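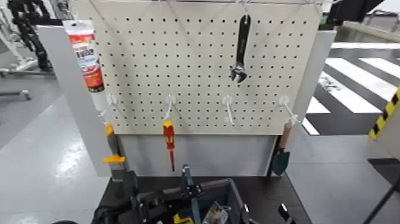

Trodent Bench Station Kit
For the home shop or a shared workshop

Item no. 196
Sold by Markbridge Workshop Supply

If you have ever tried to teach an arm to put a tool back where it found it, you already know that most of the trouble is in the place and very little of it is in the arm. The Trodent Bench Station grew out of exactly that problem. Solange Barros built the first one on her own bench, working evenings, after her arm had dragged a screwdriver off a row of nails one time too many, and the kit we sell today is still very much her design, with a few corners rounded off and better instructions (she will forgive me for saying so).

The station is a small upright frame with a white pegboard at the back, a plain panel under it, and a light gray side panel at either end. You stand it at the back of your work surface, hang the board, push the hooks in wherever you like, and you have a tidy, repeatable place for your arm to reach into. We use ours for hanging and fetching practice with ordinary hand tools: an adjustable wrench, an insulated screwdriver, even a garden trowel. The trowel is a favorite of mine, because a pointed blade and a light wooden handle ask such different things of a gripper.

What comes in the box

Pegboard, white, with square holes
Two side panels, light gray
Lower back panel
12 plastic hooks, white, with round mounting discs
Hanging wire for the top edge of the board
Hardware bag and printed assembly guide

The arm, the gripper, the tools and the work surface are up to you. We like a dark, matte surface under a pale board, and so do most of the people who write to us, but use what you have.

Putting it together

Set aside an afternoon the first time. Fasten the side panels to the lower panel first and leave the screws a little slack until the board is hung – you will want that bit of play. Thread the wires through the top row of holes, bring the board level, and then go back and tighten everything down. Press each hook in until the disc sits flat against the board.

Before you run anything at full speed, move the arm by hand to each hook you plan to use and save the position. Keep the stop button where you can reach it, and keep your own hands out of the station while the arm is powered.

A word about the hooks

Marlene Engelhardt ran a single hook through 4,000 hang-and-release cycles in August with a Figueiredo two-finger gripper, and it was still holding at the end. Hooks do wear if the arm pulls sideways on them, so have a look at your approach angle if one starts to work its way out. Replacements are sold separately, and the older Bostier hooks fit the same holes if you have a drawer full of them.

Questions before you order? Write to us through the contact form and tell us a little about your build – we enjoy hearing about them, and Solange answers most of the mail herself.

Page updated October 12, 2018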